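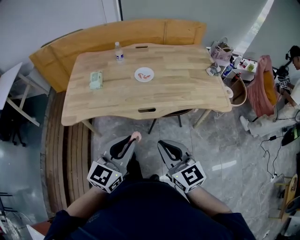
I have come round to the small table, and I know how that sounds, because for years I was the person telling everyone to buy the biggest one they could squeeze through the front door. Ours in Clodville sat eight. It cost 500 pounds second hand, it took up most of the back room, and I was terribly proud of it. Do you know what lived on it? Post. Post, a sewing machine, and a jigsaw of a harbour that never got finished because we lost interest in the sky.

A big table doesn't get cleared, you see, it gets pushed back. Dinner is coming so you shove everything up to the far end and eat on what's left, and after a month or two the far end is a sort of geological layer. With a little one you can't do that! There's room for a plate, a bottle of water and a packet of tissues, and if you want to put anything else down you have to deal with what's already there. I find that wonderfully bossy, and I need bossing.

I also like the kind with a slot cut through the top at the edge so you can get your fingers in. My aunt's place in Mimham had one, and that table went everywhere. Out to the garden for shelling peas, into the hall at Christmas for the coats, up to whoever was ill in bed. If a table's easy to lift you lift it, and you sweep under it too (well, more often than I ever swept under the big one, which was never).

And then there's the matter of the plate. I'm a great believer in putting one small white plate in the middle of a table and leaving it there. Nibbles go on it, or the odd prawn somebody's saving for last, or keys if there's company coming and you're in a panic. One plate looks like you meant it. Three bowls and a tray look like a jumble sale, and I speak as someone who has run the jumble sale.

Now, the argument I always get is about guests. What if people come? Well, let them come, and let them sit on a bench! A long curved bench with a padded back will take more bottoms than you'd ever believe, and they can hold their plates on their knees like we all did as children. Add a couple of odd chairs, throw a blanket over the one with the nasty seat, and you've got a party. I have been to very grand dinners where I couldn't hear a word from the other end, and I'd swap any of them for knees touching and somebody reaching across me for the salt.

I will admit the stuff has to go somewhere. In my case it's a shelf by the wall, and that shelf is a disgrace, all bottles and paper bags. But it's a disgrace I can turn my back on while I have my tea.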